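We use cookies to keep you signed in. Accept | Settings

Simulated wrist camera only sees gray, what should I move?

Our robotics club is doing the block sorting challenge in simulation this year and I love it, we went from nothing to a moving arm in 17 days! I'm on the camera part. The wrist view is supposed to help the arm line up with a block, but my view comes out like this at the start pose:
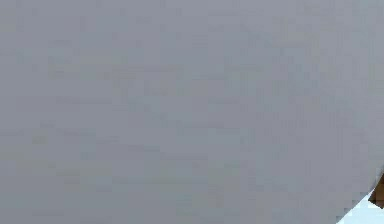
My camera is attached to the last link of the arm and I haven't touched its angle since we set it up in January. The arm follows its path fine. There's a bit of brown at the right side, low down, which I hope is my block, and everything else is pretty much gray with a curved edge. Is the camera too close to something, or is it pointed wrong? Our demo for the other clubs is coming up and I'd be so happy to have this working.
Posted by Leire Aguirre, September 3, 2024

2 answers

Gordon Wong
Fun project! I'd guess the camera sits right up against one of the arm's own parts. Hide the links one at a time and save a view after each. When the gray goes away, you've found the part. Then slide the camera outward in small steps, maybe 20 mm to begin with, and leave the angle alone until you can see more of that corner. Change both at once and you'll get lost (I did, for a whole evening!).

Pusetti
try a wider field of view? worked for our team

11 comments | Share
Last updated by the page editors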